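Flamutgate project, demonstration data group
Minutes of the meeting of 1 January 2018

Present: Santosh Semwal (chair), Ademir Barros, Jucélia Evangelista, Edileuza Sales (minutes)
Apologies: Jailson Bastos, who pointed out what day it was

1. Minutes of the last meeting
Approved. Ademir asked that "shouted" be changed to "remarked." Changed.

2. State of the drawer task
Jucélia put two renders from the simulated room on the screen and left them there for the whole item. 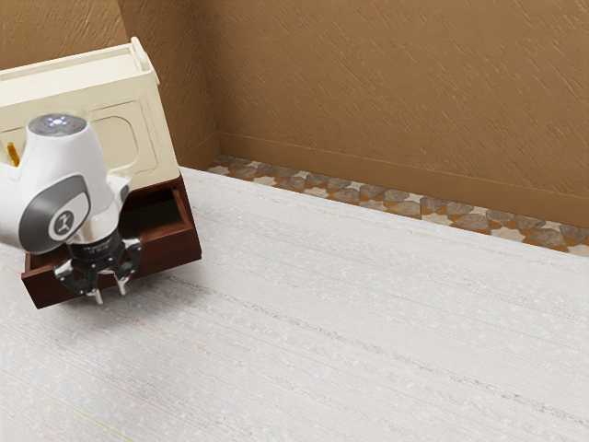
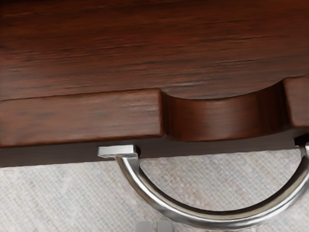
Drawer task, simulated room. First: arm and cabinet. Second: handle and fingertips, close up.

The Burik set now holds 1914 episodes of drawer opening and closing. Santosh called this a healthy number. Jucélia said it would be healthier if Ademir had not driven almost all of them, as the policy has learned his habit of stopping short of the handle to think.

Discussion of whether the thinking should be trimmed out. Ademir felt it was the best part. Agreed to trim pauses longer than 2 seconds and keep the originals, in case he is right.

Santosh asked if the close view adds anything. Jucélia said that a curved handle is hard to judge from across the room, and that the policy trained without the close view grabs at air with great confidence. Close view stays.

3. Failed attempts
Current practice is to delete them. Edileuza would like them kept and labeled. Ademir would like them kept and not labeled with his name. Agreed: keep, label by type of failure, operator shown as a number. Ademir is to be number 13, at his own request.

4. Variation
Marchand's checklist asks for changes in lighting, floor and starting position. We have done starting position. Santosh proposed 5 new floors. Jucélia asked who would be making them – a silence, which the minutes record as Jailson.

5. Jitari export
Still writes the gripper state one step late. Carried over, as at every meeting since June.

Actions
Ademir: trim pauses, keep originals
Jucélia: second operator trained before any more episodes are recorded
Edileuza: draft the failure labels
Jailson: floors (to be told)
Santosh: write to Marchand about the checklist, politely

Next meeting to be set when Jailson is speaking to us.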